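越南春节和中国春节为什么有时不在同一天：农历换算备忘（长串）
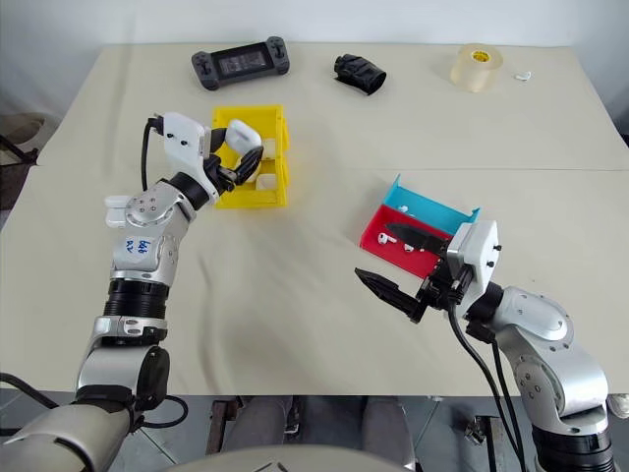

1/ 整理一下给 Clilen 写农历模块时的笔记。Clilen 是个节庆日历程序，输入公历年份，输出春节、元宵、端午、中秋、腊月二十三等日子，中国版和越南版各一套。以下只谈历法规则和实现，不谈习俗含义。

2/ 基本规则三条。朔所在的那一天为初一。冬至所在的月为十一月。两个十一月之间若有十三个月，其中第一个不含中气的月为闰月，月序沿用上一个月。中越两边现行规则相同，差别在时区。

3/ 中国用东八区（东经120度），越南用东七区（东经105度）。日月位置的计算结果完全一样，区别只是同一个时刻归到哪一个日历日。

4/ 设某次朔发生在北京时间0时到1时之间，河内时间就是前一天的23时到24时。初一因此差一天。粗略按均匀分布估算，每次朔落入这一小时的概率是二十四分之一。

5/ 2007年春节就是这种情况。朔在北京时间0时14分，河内时间前一晚23时14分，越南比中国早一天过年。2030年同理，朔在北京时间0时07分，越南又早一天。

6/ 除夕跟着走，但腊月不一定是三十天。中国那边腊月三十日的年份，越南可能只有二十九。写程序时不要把“除夕”存成“腊月三十”，应当存成“正月初一减一天”。这条我改过两次。

7/ 腊月二十三的灶神节不能由春节倒推。它由腊月初一决定。春节差一天的年份，若两边腊月初一相同，灶神节仍在同一天。Lâm Doãn 提交的第一版就是从正月初一倒推八天，小月年份会错。

8/ 差一天是小问题。差一个月的例子是1985年：越南春节在一月，中国春节在二月。原因不在正月的朔，在前一年的冬至。

9/ 1984年冬至在北京时间0时23分，河内时间前一天23时23分。同一个北京日期的晚上19时47分是朔。按北京日期，冬至与朔同日，这一天是初一，冬至归入新的月份，该月为十一月。

10/ 按河内日期，冬至在朔日的前一天，归入上一个月，于是上一个月才是十一月。两边的十一月错开一个朔望月，正月跟着错开。中国在1984年闰十月，越南在1985年闰二月，过了闰二月两边月序重新对齐。

11/ 第9条有个常见误解：冬至的时刻早于朔，怎么会归到朔之后的月份？规则比较的是日期，同日即算同月，不看时分。

12/ 实现上的对应要求：先把朔和中气的时刻加上时区偏移，取整为儒略日数，之后所有比较一律用整数。我见过的错误代码里，多数是在浮点时刻上直接比大小，正常年份结果全对，只有同日的情况才出错。

13/ 儒略日从正午起算，取整之前要加0.5。漏掉这个0.5的后果是上半天和下半天的朔分到不同日期，会立刻看出来，算是容易查的错误。

14/ 时区偏移不能写死成一个常量。越南北方从1968年春节开始用东七区历，当年北方比南方早一天过年。更早的年份应查当时实际颁行的历书。Clilen 目前对越南版只支持1976年以后，之前的年份直接报错，不做推算。

15/ 中国版的起点也有类似问题。早年历书以北京地方平时为准，和东经120度差十四分多钟。朔恰好靠近子夜时，按现行规则反推的结果会和当年印出来的不同。做历史查询要用历书表，公式不能替代。

16/ 闰月判定。常见的简化写法是“没有中气的月就是闰月”。这是错的。必须先数两个十一月之间有几个月，够十三个月才置闰，再取第一个无中气月。

17/ 测试这一条用2033年。该年秋天有一个月不含中气，但所在区间只有十二个月，不置闰。冬至之后的无中气月才是闰月，结果为2033年闰十一月。早年有些万年历印的是闰七月，手里有旧书的可以翻一下。

18/ 2034年春节因此在二月下旬的前段，正常范围之内。元宵、清明不受误判影响的说法只对了一半：清明按太阳黄经定，确实无关；元宵依赖正月，要看误判有没有把正月推走。

19/ 中秋则直接受影响。把闰七月误插进去，2033年的八月十五会晚一个月。Thu Nghiêm 负责中秋那组用例，她把这一年单独列成一个文件，任何人改闰月代码都要先跑它。

20/ 节气用定气，不用平气。定气按太阳视黄经每15度取一个，中气是其中能被30整除的那十二个。冬至黄经270度。近日点附近太阳走得快，两个中气的间隔可以短于一个朔望月，一个月里就会出现两个中气。第17条的麻烦来自这里。

21/ 精度。朔的时刻我们用截断级数，误差控制在一分钟以内，多数年份绰绰有余。需要更高精度的是落在子夜前后几分钟内的朔。2057年九月的那次离北京时间子夜很近，低精度算法会给出错误的日期。

22/ 我们的处理：凡是朔或中气距离本地子夜不到三分钟，程序打上标记，改用高精度历表重算。重算那部分放在 Zerkitz 里，是单独的库，Toàn Vũ 维护，接口只有一个：输入近似时刻，返回修正时刻。

23/ ΔT也要处理。历表给的是力学时，日历用的是民用时，两者目前相差一分多钟，未来的数值只能外推。年份越远越不可靠，所以 Clilen 的输出上限设在2100年。有人要求算到公元3,000年，我没有接受。规则可以跑，但靠近子夜的朔无法保证日期，印出来会误导人。

24/ 测试数据现有578条，每条一个农历日期对应一个公历日期，中越分开标注。来源是纸质历书人工录入，两人各录一遍再比对。Nghĩa Trịnh 录越南部分，我录中国部分，然后对调。

25/ 录入时发现的错误里，有一类是干支串行。越南历书的干支日和中国历书相同，六十日循环不受月份差异影响。可以拿干支日做校验：公历日期对，干支就必须对，与农历月序无关。

26/ 生肖不能只存序号再套同一张名称表。越南十二生肖中第四位是猫，中国是兔；第二位越南通常指水牛。序号和地支仍然一致，只换显示名称。翻译文件按地区分，不要按语言分，越南的中文界面用户要看到哪一套，由地区设置决定。

27/ 生肖年的切换点默认为正月初一。有用户要求以立春为界，那是另一套用法，做成选项，默认关闭。1985年一月底到二月中旬，越南版已经是牛年，中国版还是鼠年，这段要有用例覆盖。

28/ Sutrisno Wijaya 问印尼版怎么设。雅加达也是东七区，但当地华人春节跟随中国历书的日期。所以“所在地时区”和“历法时区”要分成两个字段。印尼版的历法时区填东八区，所在地时区只用于显示提醒时间。

29/ 同样的道理适用于海外用户。人在巴黎，看越南历，初一仍按东七区定日期，不按巴黎时间重算朔日。除夕倒计时按当地零点还是河内零点，由用户选，默认当地零点。

30/ 印刷版。Haltonmont 的挂历要提前排版，他们要的是静态表，每年一份，不调用程序。静态表由同一套代码生成，附校验和。去年那份表里闰月标成普通月，查下来是导出时丢了闰月标志位，计算没有错。

31/ 导出格式的教训：农历日期至少四个字段，年、月、日、是否闰月。用负数月份表示闰月可以省一个字段，但下游一取绝对值就没了。现在统一用独立布尔字段。

32/ “农历年”字段存正月初一所在的公历年份，腊月跨到次年一月也不变。按公历年份检索时，同一个公历年可能含有两个腊月二十三，也可能一个都没有。接口返回列表，不返回单值。

33/ 忌日提醒另有一个坑。去世在闰月的，后续年份多数没有同一个闰月，通常按本月过。去世在三十日的，遇小月按二十九。各家做法不同，Đặng 家那边就坚持遇闰月过两次。程序给三个选项，不替用户决定。

34/ 性能不值得多讲。一年的农历表只需算十几次朔和十几次中气，算完缓存。老手机上一次年表生成用80毫秒，其中大半是字符串格式化。

35/ 自己写实现的话，建议的最小用例：1985（冬至同日）、2007和2030（春节差一天）、2033（假闰月）、2057（朔近子夜）。这五个年份全过，再去录普通年份。

36/ 补充第7条，有人问小月年份具体错在哪里。腊月二十三到正月初一，大月隔八天，小月隔七天。固定减八，小月年份得到的是腊月二十二。

37/ 补充第28条，字段名改为 calendar_offset 和 display_zone。前者是固定偏移，后者是时区名称，带夏令时规则。两者类型不同，赋值写反时编译阶段就会报错。

最后更新：4月，星期一（增补36、37）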